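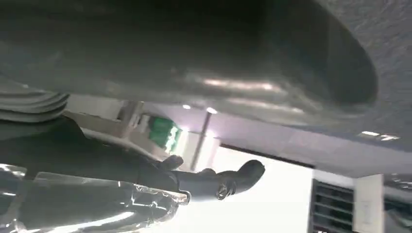
Graue, seidenmatte Oberfläche im Streiflicht, dahinter eine fein strukturierte Fläche

Glanzgrad und Struktur beurteilen: Graue Lackflächen für die Ausbesserung vorbereiten

Graue Beschichtungen gelten als unproblematisch. Für die Ausbesserung trifft das nur auf den Farbton zu. Der Glanzgrad und die Oberflächenstruktur entscheiden darüber, ob eine nachlackierte Stelle später auffällt. Die folgende Anleitung behandelt seidenmatte Flächen auf Metall und Kunststoff im Innenbereich, also Gehäuse, Abdeckungen, Türblätter und Möbelteile. Für Außenflächen und Fahrzeuge gelten andere Aufbauten.

Material

— Schleifvlies, fein
— Schleifpapier der Körnungen 300 und 600
— Silikonentferner und fusselfreie Tücher
— Haftgrund, passend zum Untergrund
— Decklack, seidenmatt
— Abdeckband und Folie
— eine bewegliche Leuchte mit schmalem Lichtaustritt

1. Fläche unter Streiflicht prüfen

Die Leuchte flach zur Oberfläche halten und langsam entlangführen. Auf seidenmattem Lack entstehen weiche, helle Streifen ohne scharfen Rand. Knickt ein solcher Streifen ab oder reißt er ein, liegt dort eine Delle, ein Lackläufer oder eine frühere Ausbesserung. Diese Stellen mit Abdeckband markieren, nicht mit Stift. Filzstiftfarbe schlägt durch viele Decklacke durch.

Gewölbte Flächen immer in zwei Richtungen prüfen. Quer zur Wölbung zeigt das Licht nur einen schmalen Bereich, längs dazu sind Unebenheiten über die ganze Länge erkennbar.

2. Struktur bestimmen

Glatte und strukturierte Flächen werden unterschiedlich behandelt. Eine gesprenkelte oder genarbte Oberfläche darf nicht plan geschliffen werden, weil sich die Struktur mit einfachem Sprühlack nicht wiederherstellen lässt. In diesem Fall nur mit Schleifvlies mattieren und die Schadstelle so klein wie möglich halten. Strukturlack aus der Dose erreicht selten das Muster des Originals; eine Probe auf einem Reststück ist zwingend.

3. Reinigen und schleifen

Zuerst entfetten, dann schleifen, danach nochmals entfetten. In umgekehrter Reihenfolge wird das Fett in die Riefen eingearbeitet. Glatte Flächen mit Körnung 300 vorschleifen, bis der Rand der Schadstelle mit dem Fingernagel nicht mehr zu spüren ist, anschließend mit 600 nachziehen. An Kanten ohne Druck arbeiten. Dort ist die Schichtdicke am geringsten.

4. Grundieren

Haftgrund in zwei dünnen Gängen auftragen. Zwischen den Gängen 30 Minuten ablüften lassen, sofern das Datenblatt nichts anderes vorgibt. Durchgeschliffene Stellen auf blankem Metall noch am selben Tag grundieren.

5. Decklack auftragen

Den Abstand während des gesamten Zuges konstant halten. Die Sprühbewegung beginnt und endet außerhalb der Fläche. Zu nasser Auftrag erhöht den Glanz, zu trockener senkt ihn und hinterlässt eine raue Haut. Bei gewölbten Teilen folgt die Hand der Kontur; wer geradlinig sprüht, erhält am Rand einen matteren Streifen.

Faltenbälge, Dichtlippen und andere bewegliche Kunststoffteile vollständig abkleben. Lack haftet darauf schlecht und bricht beim ersten Biegen.

6. Kontrolle

Frühestens nach vollständiger Durchtrocknung erneut unter Streiflicht prüfen. Frischer Lack glänzt stärker als ausgehärteter, ein Vergleich am selben Abend ist daher wertlos. Geringe Glanzunterschiede lassen sich mit feinem Vlies angleichen, größere nur durch Überlackieren der gesamten Fläche bis zur nächsten Kante.

Ergänzung vom November: Mayu Hayashi weist darauf hin, dass Schritt 3 bei Pulverbeschichtungen mehr Zeit erfordert. Der Hinweis ist berechtigt. Pulverlack ist härter, das Papier setzt sich schneller zu und muss häufiger gewechselt werden.

Weitere Beiträge
Silikonrückstände erkennen und entfernen
Grautöne vergleichen: Tageslicht oder Kunstlicht?
Sprühdosen richtig lagern
Haftgrund auf Kunststoff: Welche Sorten sich eignen
Amber Dijkstra: Abkleben an Radien und Rundungen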